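## 4.3 Recording a Demonstration by Remote Control

This section applies to two-arm Jolimier stations fitted with parallel-jaw grippers. It describes how an operator records a demonstration of a pick-and-place or assembly task using the paired hand controllers. Hand guiding is covered in Section 4.4.

Complete the arm check in Section 3 before starting. Both arms must report Ready on the Allside console.

### 4.3.1 Laying out the work

1. Clear the mat of all items that do not belong to the task sheet.
2. Place the parts according to the layout printed on the sheet. Small parts go on the side of the arm that will pick them first.
3. Set both grippers to the start pose from the console menu. Do not push them into place by hand while the drives are on.
4. Check that each gripper cable has enough slack for the full reach of the task.

The Grunska task set uses the push-button parts together with a basket, a board and a plate. The parts are set out on the right half of the mat, with the basket in the center and the plate on the left.

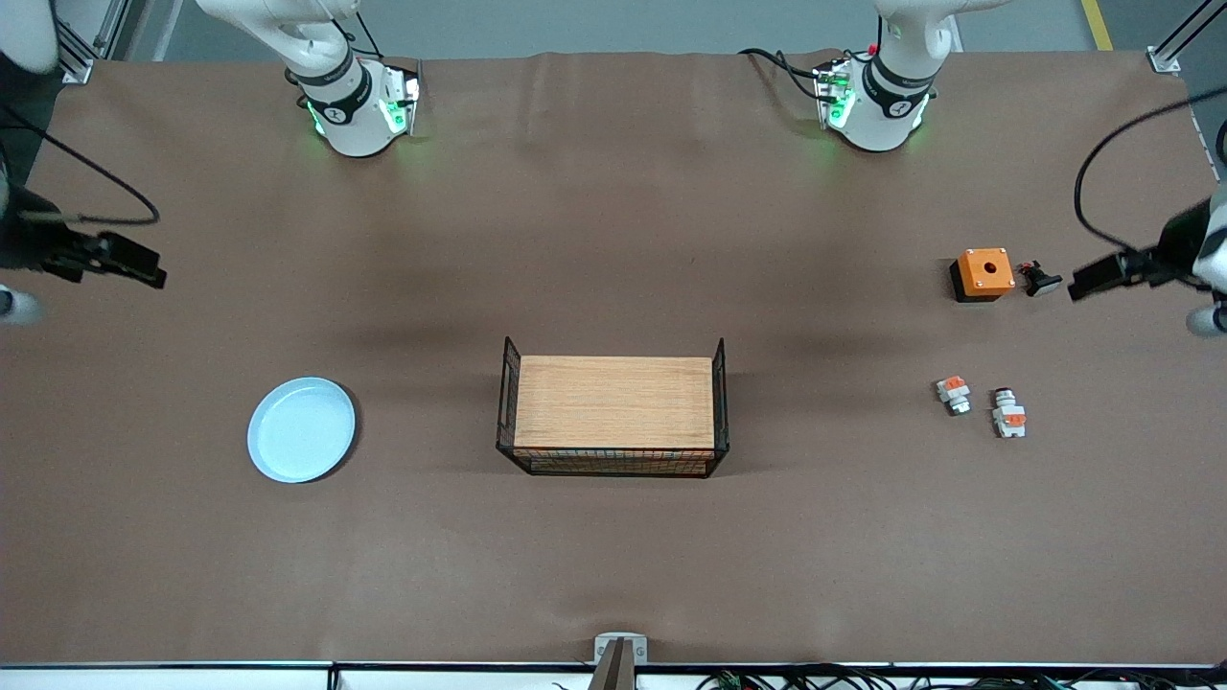
*Figure 4-6. Grunska task set on the mat, with one gripper at each side.*

The positions need not match the figure exactly. Small changes in part position and angle between recordings are wanted, and the task sheet states how far each part may be moved. The order of the steps must stay the same throughout a set.

**Note:** If a small part rolls or tips during placement, it may be left as it lies, provided the gripper can reach it without touching its neighbors.

### 4.3.2 Recording

1. Take hold of both hand controllers and keep them still.
2. Press and hold the enable switch on each controller. The arms will not follow until both switches are held.
3. Select **New Recording** on the console and enter the task code.
4. Wait for the tone, then begin.
5. Perform the task at a steady pace. Pause briefly before each grasp and each release.
6. Return both grippers to the start pose.
7. Select **Stop**. The recording closes by itself after 300 seconds if Stop has not been selected.

Keep the idle arm at its own side of the mat while the other arm is working. When a part passes from one gripper to the other, close the receiving gripper fully before opening the first.

**CAUTION:** Release both enable switches before any person reaches over the mat — this includes reaching in to pick up a dropped part. Wait until the console shows Hold.

### 4.3.3 Reviewing and saving

Play back each recording at normal speed. Mark it **Keep** if the task was completed in the order given on the sheet. Mark it **Discard** if an arm struck the mat, a part left the work area, or an enable switch was released partway through.

A missed grasp that was corrected on the next attempt may be kept. Enter the code R in the remarks field.

A standard set consists of 60 kept recordings. Operators should rest after every 10. The station drive holds 2,000 recordings, and the console will refuse a new one once that limit is reached. Transfer completed sets to the Lazarević server as described in Section 6.2.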